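Repair library opens its doors in Nostholm

04/01/2018

Nostholm has a library where you can't borrow a single book, and it's already a hit. The Firkarlow Repair Library opened in the old bus depot on Valderrama Street this week, and the queue went right past the bakery by mid-morning!

The idea is a lovely one. Members pay 6 pounds a month and can take home anything from a sewing machine to a soldering iron, keep it for a week and bring it back when the job is done. There are 50 tools on the shelves so far, with more promised by the end of April. If you don't know one end of a spanner from the other, you can book a bench and somebody will sit down with you and your broken toaster until you've both worked out what's wrong with it.

The money came from a town-wide appeal that set out to raise 2,000 pounds for shelving and insurance. It closed on 3,121, mostly in small gifts dropped into jars in shops along the high street, and the extra has gone on a second workbench and a decent kettle.
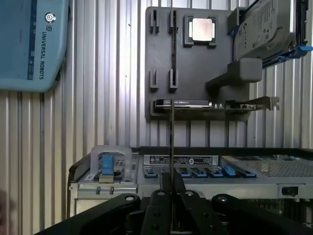 Old computers are expected to be the big draw. Plenty of homes in Nostholm have one sitting in a cupboard, too slow to use and too dear to throw out, and a bit more memory or a fresh drive can give a machine like that several more years. Zitine, the cycle shop next door, is joining in too — it will run a puncture table outside on fine mornings, with patches and glue thrown in for members.

Children are welcome with an adult, and there's a low table at the back where they can take apart clocks, radios and anything else that's past saving. On opening morning it was the busiest spot in the building, and one alarm clock ended up in so many bits that it filled a biscuit tin.

The library is open every morning except Sundays and bank holidays, from nine until one. Joining takes a few minutes at the front desk — bring something with your address on it. Donated tools are very welcome, though the shelves are full up for hammers.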